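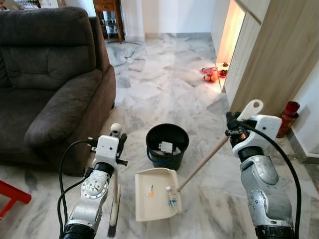
Why Cleaning Contracts Should Stop Specifying Frequency

Most cleaning contracts for offices, clinics and apartment lobbies are written as schedules. Sweep daily. Damp mop three times a week. Polish the stone quarterly. The buyer pays for visits, and the contractor's obligation is met when the visit is logged. I think this is a poor way to buy clean floors, and that contracts should state a measurable floor condition and leave the frequency to the contractor.

I managed building services at Sitano for seven years and have read more of these contracts than I would wish on anyone. The typical one has a task matrix attached as an appendix. The matrix is usually copied from the previous contract, which was copied from the one before it. At one site the appendix still called for weekly vacuuming of a carpet that had been replaced with tile two tenants earlier. The line had been priced and signed off every month.

Frequency is a proxy. It stands in for soil load, which depends on foot traffic, weather, entrance matting and the type of floor. None of these is constant. A lobby with two entrances facing a gravel lot needs much more work in November than in June, and a schedule treats both months the same. The result is overcleaning in dry months, with needless wear on the finish, and grit underfoot for the rest of the year. Grit is the real cost. Calcite stone such as marble is soft, and fine sand tracked across it removes the polish long before anyone sees dirt.

The usual objection is that condition is subjective. It is less subjective than it used to be. Gloss can be read with a handheld meter in a few seconds. Loose soil can be collected from a marked area and weighed. Slip resistance has established test methods. When we rewrote the contract for the Endari building, we set a minimum gloss reading at fixed points and a maximum weight of loose soil per sampled area, checked on unannounced dates. The sampling procedure fit on one page. The old task matrix had 761 lines.

The contractor, Pavliuk, objected at first on the ground that it could not price a result it did not fully control. That is a fair point and the contract has to answer it. We did so by making the matting the owner's responsibility, with a stated length at each door, and by suspending the limits during construction work. After that the pricing came in close to the old figure. Within a few months the crew had moved hours away from the upper corridors, which barely needed them, and put them into the entrances before the morning rush. No clause told them to.

A second objection comes from the labor side, and I take it more seriously. If hours are no longer specified, a contractor can cut them and push the same crew to work faster. Mebrat Nigatu has argued that a condition standard without a staffing floor is a wage cut in technical language. I agree that the risk exists. The remedy is to write a minimum number of paid hours into the contract as a separate term. Hours protect workers and condition limits protect the floor. A schedule of tasks does neither job well.

There are places where frequency should stay. Restrooms, food areas and clinical rooms carry hygiene risks that a gloss meter will not detect, and fixed intervals are justified there. Small sites are another case. Below 200 square meters or so of hard floor, the sampling costs more than it saves.

For everything else, the schedule survives because it is easy to audit. A signature on a sheet behind a closet door proves that a person was present. It says nothing about the floor.

Comments

Civulness
Agree on the matting. We have over 130 feet of it across our doors and it did more than any change of contractor.

Aidan Ó Briain
How do you handle disputes over the sampling points? Ours always argues that the spot by the elevator isn't representative.

floorsguy
Gloss readings drift if the meter isn't calibrated. Put the calibration interval in the contract too.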